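Home | News | Events | Contact

The Billness clothing swap is coming back to the old Gajdoš hall in October, and we could not be happier to see it return! Last time, 417 pieces found new homes, from winter coats to one very lovely christening gown, and people stayed chatting long after the tea ran out.

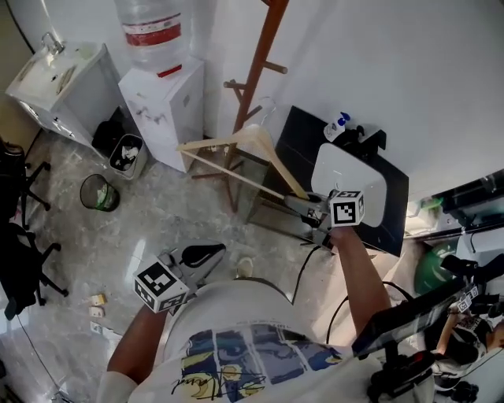

How many things can I bring? Up to 14 per household, clean and mended please, and children's shoes are counted separately.

Doors open 30 minutes earlier than before, so folks coming over on the Gillov bus won't have to hurry quite so much. Bags can be dropped off ahead of time at the Kornisen bakery, by the side door.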